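### 3.2 Vessels on a dressed table

In the second part of the study we asked how people place washing and mixing vessels when the table is small and has no corners. In the homes we visited in Tesumville, a round table with a cloth was often used as a second work surface, and the owners did not remove the cloth before they put bowls on it. We therefore kept the cloth and the skirt in our own arrangement also.

The vessels differ in material, color and size, but all of them are open at the top. Figure 4 gives one arrangement on the green cloth.

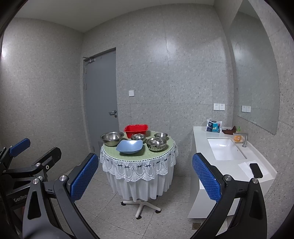
**Maarja Raudsepp**
*Household studies, Krūmiņa Institute (corresponding author)*

**Figure 4.** Round table with green top cloth, lace valance and pleated skirt. Six vessels: red plastic basin, light blue bowl and four stainless steel bowls.

In this arrangement the red basin has its place toward the back, and the large steel bowl is close to the left edge. The blue bowl stands in front of a smaller steel one and hides its lower part. We call this relation "covered" in Table 2, even if the two vessels do not touch.

The participants were asked to leave each vessel where they would want it for daily work. Most of them moved the basin first and fitted the smaller bowls afterwards. Two participants asked if they could put one bowl inside another - this was allowed, but such cases are reported separately in Section 3.4.

The cloth had more influence than we expected. Several participants avoided the rim, and they explained that a bowl could pull the lace down when it is lifted. Arūnas Eglītis, who coded the interviews, marked these answers as "care for the cloth" and kept them apart from answers about reach. The final set has 906 coded remarks, and 8 of them could not be given to any group.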